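6 min read

4.2 Changes to the work of the bench staff

Before the trial, small parts at the Prultton site were kept in drawer cabinets and fetched by hand. A clerk opened the drawer, checked the contents, removed the part and closed the drawer again. The Ernance system moved the fetching step to a two-arm cell. The clerks kept the checking step and took on a new one, which the site calls reset: returning the drawer and its contents to a known state between runs.

Each shift began with 100 logged drawer cycles under supervision. The arm approaches the handle from above, closes the gripper and pulls along the axis of the drawer. A cycle was marked as failed if the drawer jammed, if the gripper slipped off the handle, or if the part could not be reached after opening. Failed cycles were cleared by the clerk on duty and entered in Lalto, the site's job log.
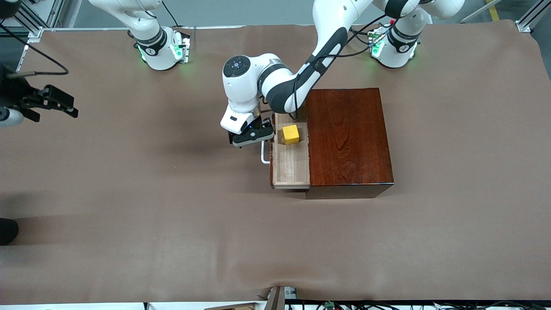

Clearing a failed cycle took little time, but it broke up other work. Clerks who had earlier planned their own order of tasks now stayed within reach of the cell for most of the morning. Two of them asked for the checking desk to be moved closer, and this was done in July. The move shortened the walk - it also meant that the same person was called each time, whoever was listed for the shift.

The site later set a limit of 3 resets per clerk before a handover. The limit was kept on most shifts. On Wednesday, when deliveries arrive, it was often passed, and the log shows resets with no name entered against them. We treat these entries as missing data and leave them out of Figure 3.

Job titles did not change during the trial. The content of the job did. Clerks described the earlier work as tiring for the wrists and the new work as tiring in attention. Pay grades at Prultton are tied to parts handled, and a reset does not count as a part. This point was raised with the site managers and was still open when the trial closed.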